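Sturovine Trace
Contact and stroke planning software for pen tasks

Trace is the planning module in the Devitz control suite. It takes recorded pen handling and turns it into tool paths an arm can run, including approach, touchdown, stroke and lift. It works with any arm that already has a Lins driver installed.

Stroke fitting
Load a recording and Trace marks each span where the tip is on the surface. Every span becomes a separate stroke with its own start point, end point and speed profile. Strokes can be edited, reordered or deleted before export.
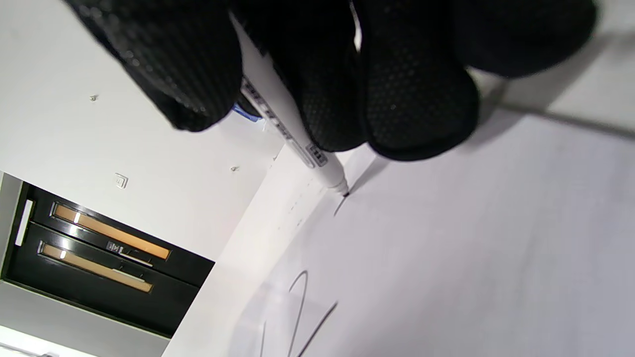 Marker tip on a white writing surface, with a short curved stroke at the tip.

Limits are set per project. A project holds up to 2488 strokes, and the planner checks each one against joint limits before it goes to the controller. Failed strokes are listed by number with the joint that caused the fault.

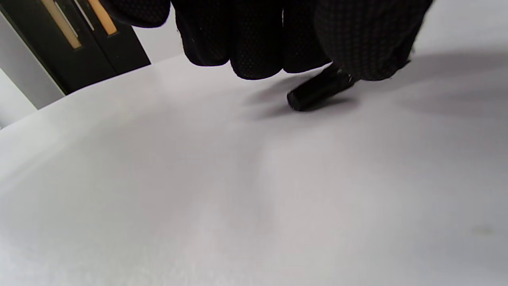
Small-part tracking is included in the base license. The tracker follows a held part by its outline and estimates its tilt from one view. Dark gloves are the hard case: a short black cylinder pinched between black fingertips has little contrast except where it stands out against a white tabletop. For parts like this, turn on Edge Priority and set the shadow threshold by hand.

Specifications
Planner cycle: 8 ms
Install size: 484 MB
Saved part outlines: 225
Export: Davico path file, CSV
License: per workstation

Updates ship every July. For quotes and trial keys, contact Urmila Sachdeva in Sales.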